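Plerkano Stove-Top Coffee Pot, two-cup and six-cup
Made by Cistach, sold by Hinow Kitchen Supply

The Plerkano is a three-part coffee pot for the hob. Water goes in the bottom, ground coffee goes in the basket, and the brewed coffee collects in the top. It has been in our range longer than any other pot we stock and the pattern has changed very little. The current version has a slightly wider spout and a handle fixed with one screw instead of a rivet, so a worn handle can be replaced at home.

We sell it in two sizes. Both are stainless steel throughout, apart from the handle, the lid knob and the seal.

Sizes

The smaller pot makes enough for 2 small cups. It stands 163 mm high with the lid closed and suits one person who likes a decent mug with hot milk. On a gas hob it may need a trivet, as the base is narrow and can slip between the pan supports.

The larger pot makes six small cups, or three if you drink it long. Empty, it weighs 508 g. The base is broad enough to sit on most gas rings without help.

The cup sizes are espresso cups. If you normally fill a mug, order the larger pot. Most of the exchanges we handle are from people who bought the small one and found it too small.
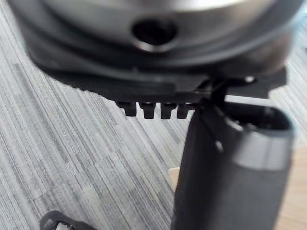 Both pots work on gas, electric plate and ceramic hobs. The larger one also works on induction. The small pot does contain the right kind of steel, but many induction hobs will not detect a base of that width, so we don't list it as suitable. An adaptor plate gets round this, though it makes the pot slower to heat.

Neither size can go in the oven or microwave.

What is in the box

Base with safety valve
Coffee basket
Upper pot with lid
Filter plate and silicone seal, already fitted
One spare seal
Instruction leaflet

The spare seal is the same as the one we sell separately. Keep it somewhere you will find it again.

Before first use

Wash all the parts in warm water with a little washing-up liquid and rinse well. Then make two pots of coffee and throw them away. Old grounds will do for this. The first brew can taste of metal, and by the third it should be gone.

Making coffee

Fill the base with cold water to just under the valve. Some people use water from the kettle, which is quicker, but the base is then awkward to hold while you screw the top on. Use a cloth if you do it that way.

Fill the basket level with the rim and wipe any stray grounds off the edge. Do not press the coffee down. Screw the two halves together firmly, holding the body of the pot and not the handle.

Set it over a low to medium heat. On gas, keep the flame inside the edge of the base or the handle will scorch. Take the pot off when the stream turns pale and starts to splutter. Stir the coffee in the top before pouring, as the first of it is much stronger than the last.
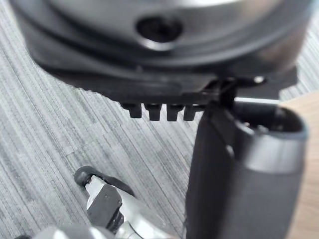 Which coffee to use

A medium-fine grind is best, a little coarser than for an espresso machine. Very fine coffee clogs the filter plate and makes the valve more likely to release. Ready-ground coffee sold for cafetières is too coarse and gives a thin, sour cup.

We pack a blend for this pot under our Sampaio label. It is a dark roast, ground to suit the filter plate, and comes in resealable bags. It is sold as ground coffee only. If you have your own grinder, any dark or medium roast will do.

Cleaning

Rinse the parts in hot water after each use and leave them to dry apart. A pot that is screwed together wet will smell stale by the next day. The steel parts can go in the dishwasher, but the seal lasts longer if it is washed by hand.

In hard water areas a chalky layer forms inside the base. Half fill the base with water, add a spoonful of citric acid, leave it for an hour and rinse. Keep the solution off the seal. Do not use wire wool on the outside, as it leaves marks that won't polish out. 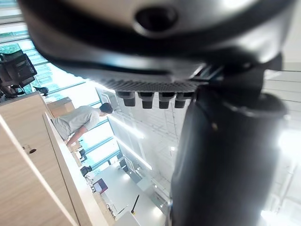 Seals and spare parts

With daily use a seal lasts some 11 months. Replace it sooner if steam or water escapes around the join, or if the rubber feels hard. Ease the old one out with the handle of a teaspoon, lift out the filter plate, clean underneath, and press the new seal in flat.

Seals, filter plates, baskets, handles and lid knobs are available for both sizes. Please check which pot you have before ordering, as the parts are not shared between them. The size is stamped on the underside of the base. The valve is not sold as a spare. If it sticks or leaks, stop using the pot and return the base to us for replacement.

Delivery and returns

Orders placed before 2 pm are normally sent the same day. Unused pots can be returned in their box for a refund or exchange. We can't take back a pot that has been brewed in unless it is faulty. Opened bags of coffee can't be returned.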